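Unit 7: Pegs, Holes and Clearance

Reading for this unit: handout 11 from September. Bring the Drillen fit table.

A peg goes into a hole easily only when the two are lined up. Check three things before pushing: position, tilt and clearance. A tilted peg touches the rim on one side and the bottom on the other, and more force makes it jam.

A rounded end helps only if it is the end going in. On a plain hole, a small chamfer does the same job.

Exercise (15 minutes). Sketch the forces on a peg tilted to the left. Mark both contact points.

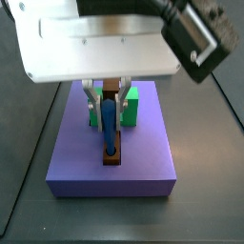
Fig. 22. Blue peg upright in the round hole of the brown slot block, purple base.

Sketches are due at the start of Unit 8.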